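Reselling old T-shirts: is the "vintage" markup real or are we all just passing the same shirts around?
Posted by glo_garcia, February, 9:14 pm

I keep reading that anybody with a thrift store nearby can clear 500 dollars a month selling old T-shirts on Flistico. I've been at it since the fall and I don't believe it anymore. After fees, postage and gas, my best month came to 54 dollars. That was the month I sold a leather jacket, so it wasn't even shirts.

My theory is that the asking prices people quote are just that, asking prices. Somebody lists a faded band tee for 120, it sits there forever, and then ten other sellers look it up and list theirs for 115. Show me the sold prices and I'll shut up.

Glória

petrica_f wrote:

You're right about asking prices, but you can filter for sold listings. It's under the sort menu and it takes two taps. I sell maybe one shirt a week and I do fine. I don't make 500, I'll give you that.

What sells for me is sports stuff from before the logos got shiny. Plain cotton, a number on the front, a little cracking in the print. Concert shirts are a mess because there are so many reprints.

glo_garcia wrote:

I know about the filter. The sold price it shows is the list price, even when the buyer made an offer and got it for half. I tested this with my own sales. One of mine shows as 40 and I got 22.

salgado_a wrote:

Glória is correct on the offers, at least on Flistico. Drallavus shows the real number, or it did last time I checked, but hardly anyone buys clothes there.

I'd push back on petrica about sports shirts though. Everybody and his cousin has basketball shirts. Team and a number on red cotton tells you nothing about age. The big names have been printed over and over, and the new ones get washed to death so they pass for old.
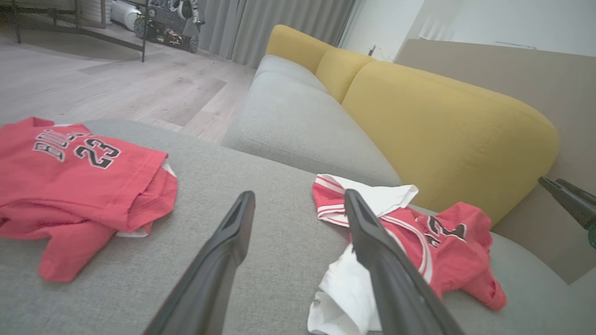 Red on the sofa, BULLS 23 on the left.

Go ahead and date that one from the front. I can't, and I've been buying these for years. You need the neck tag, the stitching at the hem and sleeve, and the feel of the cloth in your hand. Sellers who post one picture of the print and write "90s???" in the title are hoping you'll do the believing for them.

Aníbal

petrica_f wrote:

Nobody said to date it from the front. I always ask for the tag. If they won't send a tag picture I move on.

beatrice.m wrote:

Tags can be sewn in. I bought a shirt from a seller in Bedberg who had a lovely old tag in the picture, and when it came the thread around the tag was bright white and everything else on the shirt was yellowed. He refunded me, but I had to pay to send it back.

Single stitch isn't proof either. There are companies making new blanks with single stitch hems because buyers look for it. I used to give people that tip and I've stopped.

petrica_f wrote:

OK but at some point you have to buy something. If the tag can be fake and the stitching can be fake then what are we doing here? Most sellers aren't running a forgery shop over a 30 dollar T-shirt. They cleaned out a closet.

salgado_a wrote:

Most aren't. The ones with 1000 listings and the same gray backdrop might be.

aurora_b wrote:

Can I ask a dumb question. Why does it matter if it's old? If the shirt is soft and it fits, I'd pay 15 for it either way. I got 3 tees at the Friday market in Seixas for less than that and I wear them all the time. No idea how old they are.

glo_garcia wrote:

It doesn't matter if you're paying 15. It matters if you're paying 90, and it matters to me because people keep telling beginners there's a living in it. The market is where I buy too, by the way, and the stall guys all have their phones out now checking prices before they'll quote you. So you pay the made-up price at the stall as well.

beatrice.m wrote:

They do that with kids' clothes now too. A man wanted 25 for a toddler sweatshirt with a stain down the sleeve.

petrica_f wrote:

Glória, what are you listing, mostly? If it's large and up with decent measurements in the post it should be moving. Smalls sit forever. Pit to pit and length, laid flat. I'd say about half the questions I get are people asking for measurements.

glo_garcia wrote:

Mostly mediums. I do put measurements. People ask anyway, then disappear.

I'm going to list what I have left as one bundle and see what happens. If it goes for more than I paid I'll come back and say so.

petrica_f wrote:

Bundles go for nothing. List them one at a time and drop the price every couple of weeks.

salgado_a wrote:

I'd do the bundle. Her time is worth something too.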